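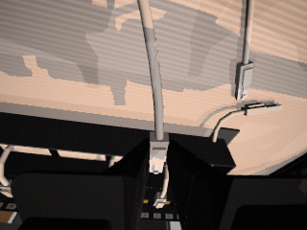 I spent a good chunk of October reading up on robots that are supposed to take over the boring jobs, and the one I keep coming back to is plugging in cables. Not folding shirts, not loading the dishwasher. Cables! I used to do it for a living at Pallbridge, where we built test racks, and on a busy shift I'd seat 700 plugs before lunch and go home with thumbs like sandpaper.

So can a machine do it yet? In simulation, sure, sort of. You give it a gray cable, a plug and a row of ports, you let it try the same move all night long, and it gets pretty good. But a simulated cable is a polite cable. The ones in our bins had been coiled wrong for months and sprang back at you the second you let go (I still have opinions about whoever coiled them). And a cable never hangs there alone. There's always a second one dangling in the way and a third looped across the spot where your fingers need to be.

Big gripper fingers are my other gripe. I've got skinny hands and I could barely get into some of those gaps. You also need to feel the click, and I never once looked for it, I just knew.

My brother-in-law thinks I'm being sentimental, and he may have a point. I'd have handed over the straight, easy ones years ago. Give a robot 100 of those and I'll cheer. The rat's nest at the back of the rack, though, I'd still do that one by hand, and I'd want to be paid properly for it.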